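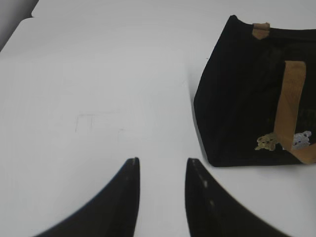
The Bag Problem

Wednesday, July 29, 2020

I have been trying to own fewer bags. It's going about as well as you would expect of a project begun in a heatwave by someone with a weakness for museum shops.

The black fabric one with the tan straps is the reason I'm writing this. It has two small cartoon figures printed near the bottom, one a sort of yellowish olive and the other white and grey, and I have never known who they are. I bought it in Flamstead, at a church hall sale, from a box marked "all textiles". I assumed the figures were from something famous and that somebody would eventually stop me in the street and tell me. So far one child on a train has pointed at them, and she didn't elaborate.

Anyway, the bags. I emptied the cupboard under the stairs on Sunday and found 159 of them, if you include the supermarket carriers, and I do include the supermarket carriers because they take up most of the room. There were bags inside bags. There was a bag from Dinona, the wool shop that shut, which still had a receipt in it for a single button. There was a very smart paper one with rope handles that I've moved house with twice and have never put anything in, for fear of creasing it.

My system was simple. Everything went out on the hall floor, and then each bag was brought to the white table, one at a time, and asked to justify itself. I'd read somewhere that you should handle each object and see how you feel. How I mostly felt was hungry. By teatime I had a keep pile, a charity pile and a pile of bags I'd folded nicely so as not to have to think about them, and the third was winning.

The table, I should say, needs a clean of its own. There are faint pencil-like marks on it, a rough rectangle with a short stroke that could pass for a T. I expect I was measuring something. I measure things directly on to the furniture and then lose the furniture's cooperation, so to speak, when the rubber turns out to be in the other room. It can wait until the bags are done.

Back to the black one. The case against it is that it won't stand up. You put it down and it flops on its side like a dog in a warm kitchen. Also, the top edge has gone a bit puckered, and no amount of ironing is going to happen because I don't iron bags -- I barely iron shirts. It has no pocket, so keys go straight to the bottom and stay there until you've taken out the potatoes.

The case for it is that I use it. It went to Sutherland with me last November, carrying nine library books, of which I read two. It has been to the tip and to a wedding. There is a short tan loop sewn in at the top, and I hang it on the kitchen door by that, where it hides the place the paint came off.

So it stays. The rope-handled one stays too, obviously, as I couldn't crease it now. The carriers have been sent on their way, apart from a modest selection in case of emergencies, and the charity pile is by the front door, packed into a large blue bag from Fevach that I'd rather like to have back.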